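## Our embroidery corner is open again!

We have wanted to bring name and logo stitching back in-house ever since the old machine gave out in March, and as of 29 Nov 2025 the new one is up and running in the back of the Tomar shop. It's a Burnano with 23 needles (yes, we're a little in love with it) and it is so much quieter than the last one that you can hold a conversation right next to it.

For groups, the big change is the wait. Orders used to go out to Cerar and come back whenever the truck did. Now a dental office can drop off a stack of jackets and have them back in 2 weeks, names on the left chest and all. Cerar will still handle anything over 200 pieces, and they do lovely work on the heavy aprons and canvas coats.

Thread colors are a whole new world too! We kept every shade from the old chart, so if your crew has been wearing the same teal for years, the new hires will match. Bring in one piece you already own and we'll check the thread against it at the counter.
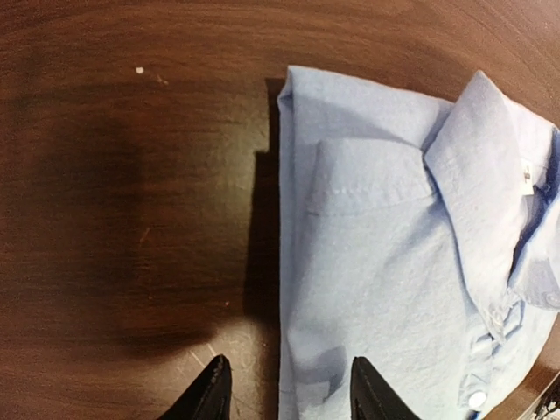
A few of you asked about stitching on uniforms you bought somewhere else. Yes, please do! Wash them once first so any shrinking is out of the way, and leave off the fabric softener. Very stretchy tops need a firmer backing, and it can feel stiff on the inside until it's been through the laundry, so tell us if you have sensitive skin and we'll add a soft cover.

Spelling sheets are at the register and on the Flarnotov order page. Print each name exactly the way you want it stitched, capitals and periods included, and have 2 people read the list before you send it in.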